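Mon 4 July

Holiday, so the building was quiet and I got the sorting table to myself until lunch. Finished the second shelf of the supply cabinet. Everything came down, was wiped, and went into one of two groups: keep at the table, or send back to the Vornusgate store. The store group is larger than I expected.

Loukia Dimitriou wants the wire baskets used for anything round, on the grounds that round things roll off the board. I had been standing them upright at the back. Her way takes more width but you can read the labels without lifting anything. Changed over to it. The basket goes lengthwise on the left of the white board, and the containers go in one at a time from the right.
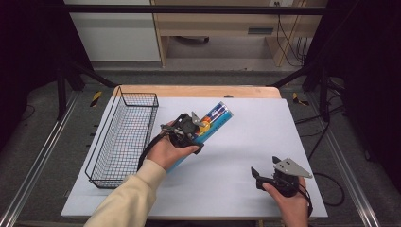
Blue container, basket still empty.

The board is 800 by 600, which leaves a strip of table showing behind it. I tried pushing it flush to the back and did not like the reach, so it went back where it was. Shelf depth needs checking before I commit to the baskets — if they stick out past the lip, the cabinet door will not close. Pelletier measured it last year and wrote the number on a piece of tape, which has since gone.

Labels next. The Jolow sheets peel at the corners after a week and I have 200 of them left, so they will be used on the boxes that don't get handled. Ordered a pack of the Pluter ones for the rest. Type size stays the same.

Stopped at 5. Left hand a little stiff, right hand fine. The lower shelf is untouched and has the odd lids in it, plus a bag of clips I can't place. Shelf depth first tomorrow, then the lids. Need to ask Loukia whether the store wants its returns boxed or just stacked on the cart.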